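4.2 Noise-induced switching in the bistable regime

We now turn to the case in which the deterministic system has two coexisting attractors, a fixed point and a small limit cycle, and the additive noise is weak compared with the height of the barrier between them. Over this range of the control parameter the Ashour map is locally dissipative everywhere except in a narrow strip near the saddle, and the basin boundary is smooth. The escape problem can then be treated with the usual quasipotential argument.

Let D denote the noise intensity. For small D the mean residence time in each basin grows exponentially with 1/D, and the slope of its logarithm gives the barrier. We estimated the slope separately for the two basins, using 40 values of D spaced evenly on a logarithmic scale. At each value the trajectory was restarted from the attractor after every escape, so that successive residence times could be treated as independent. Trajectories that returned to the starting basin within one period of the limit cycle were not counted as escapes. Without this rule the residence times near the saddle are biased downward, an effect already visible in the runs with the Bilthorpe integrator reported in Section 3.

The two slopes differ by a factor of 4. The barrier seen from the fixed point is the higher one, and the stationary density is therefore concentrated on the limit cycle as D decreases. At larger D the exponential law fails. The residence time distribution develops a short-time peak that does not shift with D, and the fitted slope loses its meaning as a barrier height. We exclude this range from the fits below.

Periodic forcing was added in a second series of runs. When the forcing period is close to twice the mean residence time, the switching events lock to the drive and the signal-to-noise ratio passes through a maximum. The maximum is broad, and its position agrees with the two-state approximation to within the scatter of the data. Correlated noise moves it toward higher D. Whether the same shift is present in the Dullside circuit, where the noise is colored by the input filter, is left to Section 5.

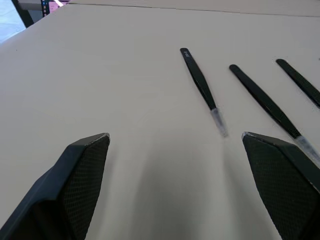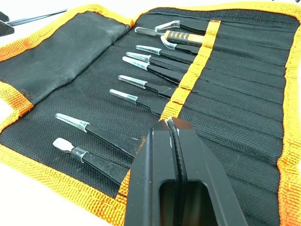
Figure 4. Bench items, Flesby laboratory. First panel: black tweezers on the tabletop. Second panel: open tool roll, black canvas with orange binding.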